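Getting candle wax off a tablecloth is easier than my mum made out! Let it go hard, snap off what you can, then lay brown paper over the mark and run a warm iron across it, shifting to a clean bit of paper as the wax soaks in (I went through 17 pieces last May, what a colour).
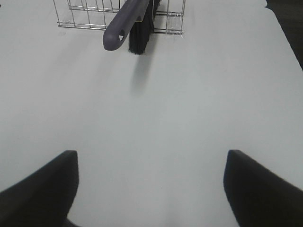
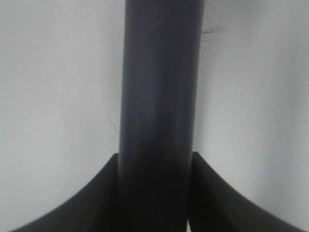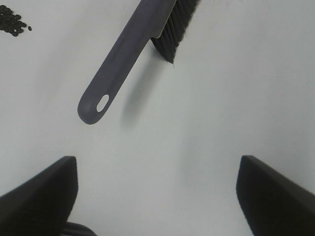 If there's still a greasy shadow, dab on a drop of dish soap and leave it 90 minutes before it goes in the wash.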